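Search questions, topics or people Search

My spinoff shares have a cost basis of zero and I apparently made a killing

Elikem Yakubu
posted 8/20/22

I bought shares of Keltine a few years back for $3,776, commission included, on the theory that a boring company would leave me alone. It did until July, when it decided its pump business would be happier living by itself and spun it off as Plirkodine. Holders got one share of Plirkodine for every 4 of Keltine. I didn't ask for any of this. I didn't vote on it either, though I may have thrown the envelope away.

My Keltine dropped on the day of the split, as I gather it's supposed to. The two holdings together are now worth $3,564, so by my arithmetic I'm down a bit, and I can live with that. My account at Ketilsson sees things differently. It says my Keltine cost me the full $3,776, and looks terrible, and that my Plirkodine cost me nothing at all, and is therefore the best investment I have ever made.

I'd like to sell the Plirkodine. I have no feelings about pumps. But if I sell it with a basis of zero, don't I owe tax on every cent of it? I also got a small amount of cash for "fractional share," enough for a sandwich if I skip the drink. Is that a dividend? The person on the phone at Ketilsson told me to consult a tax professional, and the tax professional I can afford is this website.

It's a regular taxable account, not an IRA. I'm in the US and I've held the Keltine for well over a year.

slowcompounder

Your basis isn't zero, it just hasn't been moved yet. Don't sell until it has, or if you must sell, don't believe the number on the screen.

Assuming this was a tax-free spinoff (most of the big ones are set up that way, and the company will say so in the paperwork), you didn't buy anything new. You own the same business you owned before, now in two envelopes. So the $3,776 you paid gets divided between the two stocks. After that your Keltine basis goes down, your Plirkodine basis comes up from nothing, and together they still add to what you paid.

How to divide it: you go by what each piece was worth right after the split. The company normally does this for you on a form called an 8937, which they have to file with the IRS or put on their website. Look under investor relations, then keep looking, because it will be filed under something like "Other Tax Information" next to a press release about a new logo. You want the line that says what percentage of your old basis stays with the parent and what percentage goes to the new company. Multiply. That's the whole trick.

Two things people get wrong. They use the share ratio, so in your case they'd figure one for every 4 and hand a quarter of the basis to the new stock. The ratio only tells you how many shares you get. It has nothing to say about what they're worth. The other mistake is using today's prices. Today's prices don't matter, however much time you spend looking at them. 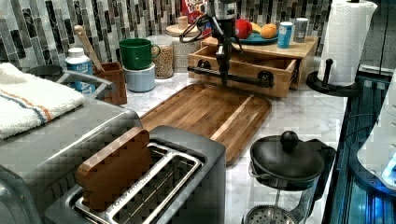
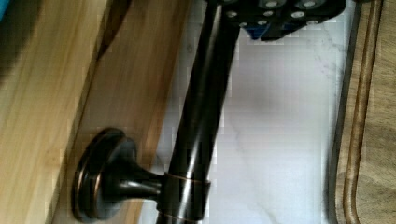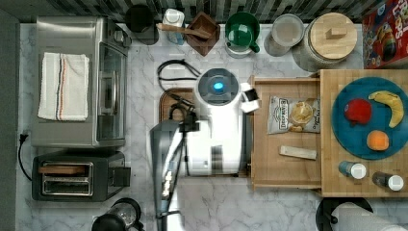 Kitchen counter: fruit plate in the first, toaster oven and toaster in the last.

On your other points. The holding period carries over, so if your Keltine was long term when it split, your Plirkodine is long term too, even though you've only had it since July. Brokers are usually decent about this once the basis is fixed.

The sandwich money isn't normally a dividend. It's treated as if you received the fraction of a share and sold it straight away. So it gets a sliver of basis of its own, and you report the difference. It'll be on your 1099-B. Yes, you have to do it. Yes, it will take longer than eating the sandwich.

If you bought Keltine in several batches, or had dividends reinvested, do the split on each batch separately. A spreadsheet helps. So does having bought it all at once, which I hope you did.

Brokers tend to wait for the company's form before they adjust anything, and after that they wait a while longer out of habit. Check the account again in a few weeks. If it still says zero by the time your 1099 shows up, send Ketilsson a copy of the form and ask for a corrected one. You can also put the right basis on Form 8949 with an adjustment, but keep the company's form with your tax papers so you can show where you got it.

Bigdog_Dividends

Just hold it. Spinoffs always beat the market, everybody knows that. I subscribe to Hindidari and they have been pounding the table on pumps since last year. If you never sell you never need a basis. Problem solved.

(PS they also liked the last one and I am down a lot on that, but it's early)

margin_of_terror

First reply has it right, I'd only add one thing. You mentioned the full $3,776 includes the commission. Good, leave it in, it counts as part of what you paid.

Also check whether your Keltine basis on the screen is what you paid in the first place. Mine had been wrong for years from an account transfer, and I only found out when I went to divide it in 2. If the shares came over from another broker, dig out the old confirmation before you start multiplying anything.

As for the reply above this one, "never sell" does take care of the paperwork, but you said you want to sell, so you're going to need the form.

Elikem Yakubu

Thank you. Found the form. It was under "Governance," naturally. All bought in one batch, so I've done the multiplication and my Plirkodine has gone from a miracle to a small loss, and I'm oddly relieved. I'll wait for Ketilsson to catch up before I sell.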